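My aunt Cuiping Yu sold her flat in January and moved to Pridisstead, which has one bus, a chip shop and a harbour that smells of diesel, and the first thing she did when she got there was start a war with the man downstairs.

I should say I love my aunt. I should also say that I was the one who'd told her the building was quiet.

The man downstairs was called Wai-kit Chien and he played the accordion. Not well! He knew four tunes and a bit of a fifth, and the bit of a fifth was the worst, because it went up and up and then stopped, every single time, just where you wanted it to come down again. Auntie would ring me at work to let me listen.

"There," she'd say. "Did you hear that? He's left it hanging."

"Maybe he doesn't know the rest."

"Then he should go to the shop and buy the rest."

So I took a week off and went up on the coach to help her finish unpacking (and, my mum said, to stop her getting arrested). The flat was still half in bags. She'd packed everything by mood, as far as I could tell. Tea towels with tax letters. My uncle's shoes, which she won't talk about, in with the Christmas lights. 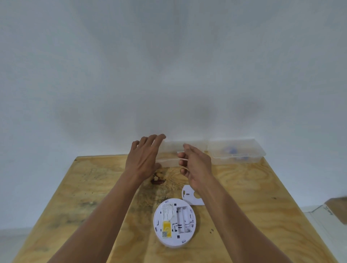

**Part Two: The Fifth Tune**

On my second night there she put her fork down in the middle of dinner and said, "I know that one."

He'd got to the top of it again. Up, up, and nothing.

"You know it because you've heard it 300 times," I said.

"No. I know how it goes down."

And she hummed it. I'd never heard my aunt hum anything, she's not a hummer, she's a person who turns the radio off when she comes into a room. But out it came, the whole other half, a sort of lopsided waltz, and she was looking at the salt the entire time as if it might interrupt her.

It was from a film, she said. There'd been a picture house called the Javadon near where she grew up, and it ran the same film all one summer because the other reels had gone missing somewhere on the railway. She and her sister sat through it so often they could do all the voices. The heroine was called Madame Skonov and she fell off a boat.

"On purpose?"

"We never agreed."

I washed up. When I came back she had her coat on, to go down one flight of stairs, and her good scarf.

I wanted to go with her and she wouldn't have it, so I did what anybody would do and sat on the top step in my socks. I heard her knock. I heard the door, and then a lot of nothing, and then my aunt, very stiff, telling a stranger that he was playing it wrong.

"I know," he said. He had a lovely voice – much better than the accordion. "My brother Kuo used to play the rest. I never learned it. I thought I'd have him around for that."

I nearly went back inside then. It felt like reading somebody's post.

Auntie didn't say she was sorry for his loss, or any of the things you say. She said, "Well, get it out, then," and the door shut.

It took them ages. She'd hum a line and he'd hunt about for it, and she'd say no, and he'd hunt about again, and twice I heard her slap something, a chair arm I think, to give him the beat. My legs went dead. The woman opposite opened her door, saw me sitting there, and went and fetched a cushion for me, and another one for herself.

It was gone eleven when he got it. Up, up, a wobble at the top, and then down, all the way, a bit too fast, as though he was frightened of losing it. The woman opposite clapped and then put her hand over her mouth.

When Auntie came back up she stepped straight over me.

"He wants to learn another one," she said, unwinding the scarf. "I told him Thursdays. And he's got no biscuits in, so you'll have to go to the shop."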